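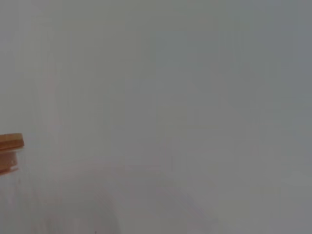

Residents of Nadcombe who have used the community workroom since it reopened in May would like the new worktops to stay as they are, plain and pale, with nothing fixed permanently to them. Fadwa Chraibi told the users' meeting that a clear surface mattered more to her than extra storage, and that she hoped shelves would be confined to the back wall.

Her remarks came as the Nadcombe Centre published its plans for the second stage of work on the room, which is used for model making, toy repair and small joinery. The first stage replaced the old benches and improved the lighting. The second will deal with how materials are kept, handed out and put away at the end of each session.

Under the plans, the stock of wooden blocks and offcuts will be sorted by size and moved into shallow trays. The most recent stocktake recorded 823 pieces, many of them left over from courses that no longer run. Damaged pieces will be withdrawn. Sound ones will be sanded where necessary and returned to use, and a small number will be set aside for the under-fives' group, which meets in the mornings.

The trays are to be supplied by Janton, which also provided the benches. Barbu has been asked to quote for wall shelving, and a decision on that part of the work is expected before the summer closure. The Centre has confirmed that the shelving will not reduce the number of places in the room, which remains at 20.

Users will be asked to clear their own places before leaving. Work in progress may be left on the drying rack for up to three days, marked with a name and the session attended. Items left on the worktops overnight will be moved to the Plirnen Room – the former store beside the main entrance – and may be collected from there during opening hours.

The meeting also considered the question of glue and paint. Several users had asked for a separate wet area, so that finished surfaces are not marked by work going on alongside. Two of the benches nearest the sink will be set apart for this purpose on a trial basis. Washable mats will be provided, and the arrangement will be reviewed once the trays are in place.

The workroom will close at 3 p.m. while the stock is being sorted. Evening sessions are not affected. Comments on the shelving plans may be left at the reception desk, where a copy of the layout is available to read.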